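July 7, 2023

Today I cleaned the work table in our room at Skiltinow. It took me 13 minutes, and then I drank my coffee standing, like always.

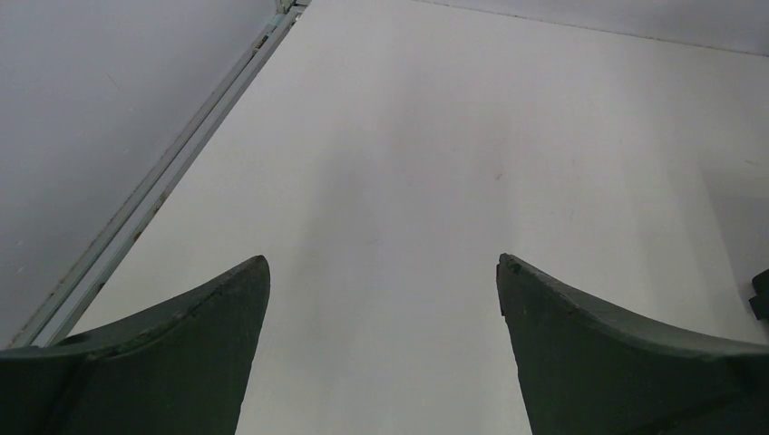
I want to keep the table in order until November, when we move to the Ronda building. At home I never manage this, my desk is full of letters and cups. I like the wide white top, it makes me calm to look at it. Maybe I will buy one in white also for my kitchen. I saw a table for 125 in the shop, but I must measure the wall first.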